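How to sort mixed play blocks on a board

Take a wooden cutting board and put all the blocks on it. Choose one rule only, colour or shape, and keep it until the end. I begin with colour, it is easier for small children. Leave a hand's width between the groups.

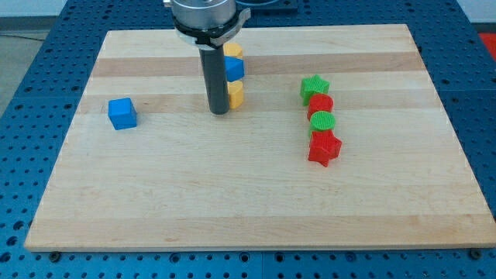

When the colours are finished, mix everything and sort again by shape: stars together, then cylinders, then cubes. Wipe the board before you put it back in the kitchen.

Aisyah Purba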